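Testbericht: Übungspaket "Weiche Dinge" von Ternalora, Ausgabe für Schulklubs und studentische Gruppen

Unsere Arbeitsgruppe an der Hochschule Faromstead besteht aus Studierenden, die im ersten oder zweiten Jahr sind, und sie trifft sich am Abend nach den Vorlesungen. Bis zum letzten Winter haben wir mit den Armen nur harte Teile bewegt: Würfel, Becher, Dosen. Im November wurde der Wettbewerb Ekico ausgeschrieben, und in der Aufgabe stand das Wort "Textil". Keiner in der Gruppe hatte Erfahrung damit. So sind wir zu dem Paket von Ternalora gekommen, und ich möchte aufschreiben, wie es sich im Alltag verhält.

Im Karton liegen ein bedrucktes Tuch, ein Übungsheft mit 18 Aufgaben und ein Zugang zur Auswertungssoftware. Das Paket kostet 63 Euro. Für eine Gruppe wie unsere, die im ganzen Jahr 600 Euro ausgeben darf, ist das ein Preis, über den man sprechen muss, aber nicht lange. Die Arme, der Tisch und die Kameras gehören nicht dazu. Das steht auf der Rückseite des Kartons in kleiner Schrift, und ich würde es größer drucken. Ein Klub, der ganz neu anfängt, könnte es falsch verstehen.

Das Tuch

Der Druck erinnert an die bekannten Bilder von Mondrian: Rechtecke in Rot, Gelb, Blau und einem hellen Ton, dazwischen dicke schwarze Linien. Am Anfang hielt ich es für eine Dekoration. Nach einigen Wochen denke ich anders. Die Felder sind verschieden groß und in der Anordnung nicht symmetrisch, und deshalb weiß man auch nach einer Drehung noch, von welcher Ecke man redet. In der Gruppe sagen wir jetzt "am Rand vom gelben Feld" statt "da unten links", und es gibt weniger Missverständnisse zwischen der Person am Tisch und der Person am Rechner.

Für das Programm gilt etwas Ähnliches. Die schwarzen Linien kann man mit einem einfachen Filter finden, und wenn eine Linie im Kamerabild einen Knick hat, dann gibt es dort wahrscheinlich eine Falte. Mit einem einfarbigen Handtuch, das wir vorher probiert haben, war das sehr mühsam.
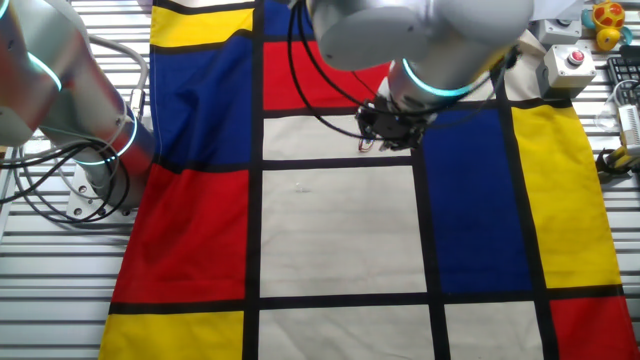
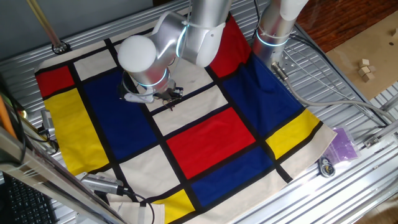

Das Tuch auf unserem Arbeitstisch, mit beiden Armen.
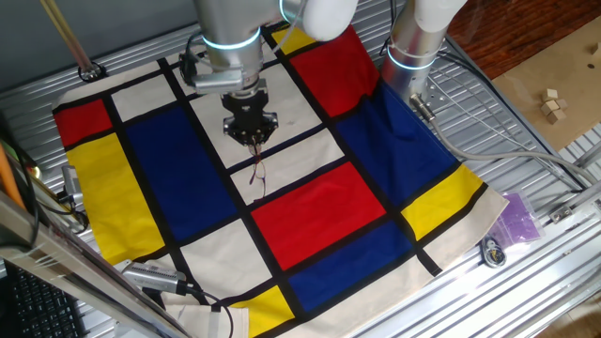

Aufgabe vier im Heft heißt "Ausgangslage", und sie hat uns mehr Zeit genommen als jede andere. Man soll das Tuch auf den Tisch legen und mit den Kameras beschreiben, wie es liegt, bevor der erste Griff kommt. Das Heft zeigt dazu ein perfekt glattes Tuch in einer Zeichnung. Bei uns sieht es eher so aus wie im dritten Bild, wo der Stoff links unten umgeschlagen ist und sich zusammenschiebt, während der rechte Rand leicht hochsteht. Die Software hat mit so einer Ecke große Schwierigkeiten. Sie sucht vier Ecken, und wenn eine davon unter dem Stoff verschwindet, meldet sie manchmal eine Ecke mitten im Tuch, an einer Kreuzung von zwei schwarzen Linien. Wir haben das gelöst, indem wir der Software die Ecken von Hand geben, mit vier Klicks. Es funktioniert, aber es ist natürlich keine Automatik mehr.

Gut finde ich, dass das Heft die zwei Arme ernst nimmt. Viele Anleitungen, die ich kenne, behandeln den zweiten Arm wie eine Reserve. In den Aufgaben sieben bis elf arbeitet ein Arm, und der andere hält; danach tauschen sie die Rolle. Man lernt dabei, dass Halten auch eine Bewegung ist. Wenn der haltende Arm ganz steif bleibt, zieht der andere ihm den Stoff aus den Fingern. Unsere Lösung war, dass er einige Millimeter nachgibt, und auf diese Idee kommt man im Heft durch eine gut gestellte Frage am Ende von Aufgabe neun. Die Antwort steht nicht im Anhang. Ich habe mich darüber zuerst geärgert und später gefreut.

Kabel

Ein eigenes Kapitel über Kabel fehlt, und ich vermisse es. Am Greifer hängen bei uns mehrere lange Kabel, die man auf dem ersten Bild in weiten Bögen über dem Tuch sieht. Für einen Würfel spielt das keine Rolle. Ein Tuch aber kann von einem Kabel mitgenommen werden, und dann liegt es nach dem Versuch ein bisschen anders als vorher, und man sucht den Fehler zwei Abende lang im Programm. Auch für die Kamera ist es schwierig: Ein schwarzes Kabel auf einem Tuch mit schwarzen Linien wird vom Filter gern als Linie gelesen. Wer das Paket kauft, sollte zuerst die Kabel ordnen und danach das Heft öffnen. Eine Seite darüber, mit zwei Zeichnungen, würde mir reichen.

Die Software

Sie heißt Essien und läuft im Browser. Die Installation entfällt also, und für Studierende mit sehr verschiedenen Laptops ist das angenehm. Man lädt die Aufnahmen von einem Versuch hoch und bekommt eine Kurve, die zeigt, wie viel von der bedruckten Fläche zu jedem Zeitpunkt sichtbar war. Beim Falten muss diese Kurve in Stufen fallen. Wenn sie zittert, ist der Stoff gerutscht. Ich finde diese Darstellung sehr gelungen, man versteht sie ohne Erklärung, und unsere jüngeren Mitglieder haben sie schneller gelesen als ich.

Nicht so gelungen ist die Grenze im Klubzugang. Man darf 3000 Einzelbilder speichern, und danach muss man löschen oder bezahlen. Wir waren nach nicht einmal zwei Wochen an dieser Grenze. Beim Löschen fragt das Programm nicht nach, und so haben wir die Aufnahmen von Aufgabe acht verloren. Einen Papierkorb gibt es nicht. Ich habe Ternalora deswegen geschrieben und eine freundliche Antwort bekommen, dass man den Wunsch notiert hat.

Die deutsche Übersetzung der Oberfläche ist verständlich, aber an manchen Stellen seltsam. "Greifer lösen" und "Greifer öffnen" sind zwei verschiedene Knöpfe, und der erste meint, dass man den Greifer im Programm abmeldet. Ich bin selbst nicht mit Deutsch aufgewachsen und dachte lange, der Fehler liegt bei mir. Dann haben meine Kollegen denselben Knopf gedrückt.

Haltbarkeit

Das Tuch ist bei uns seit dem Winter in Gebrauch. Die Farben haben nach dem Waschen nicht gelitten, soweit ich das beurteilen kann. Es bekommt im Schrank aber Falten, wenn man es zusammengelegt aufbewahrt, und diese Falten stören später die Erkennung. Wir rollen es jetzt auf eine Pappröhre. Im Heft wird Bügeln empfohlen, vor jeder Übung! So viel Geduld hat bei uns um acht Uhr abends kein Mensch.

Ein Ersatztuch kann man einzeln bestellen. Die Lieferung war schnell, aber der Druck war im Vergleich zum ersten Tuch ein wenig verschoben, und wir mussten die gespeicherten Maße der Felder neu eingeben. Für eine Klasse, in der mehrere Tische parallel arbeiten, wäre das ein wirklicher Nachteil. Man sollte dann alle Tücher zusammen kaufen und hoffen, dass sie aus derselben Serie kommen.

Für wen es passt

Ich empfehle das Paket Gruppen, die ihre Arme schon sicher bewegen können und eine Kamera fest montiert haben. Wer noch mit der Kalibrierung kämpft, wird mit dem Stoff keine Freude haben und sollte zuerst bei den Würfeln bleiben. Für den Schulunterricht in einer Doppelstunde halte ich die meisten Aufgaben für zu lang. Die ersten drei gehen gut, weil man dort das Tuch noch mit den eigenen Händen faltet und nur beobachtet, was die Software daraus macht.

Bewertung: vier von fünf Punkten. Den fehlenden Punkt bekommt Ternalora von mir, sobald es im Programm einen Papierkorb gibt.

Geschrieben am 23. Juni. Die Aufgaben fünfzehn bis achtzehn haben wir noch nicht gemacht, dort geht es um das Falten mit nur einer Kamera.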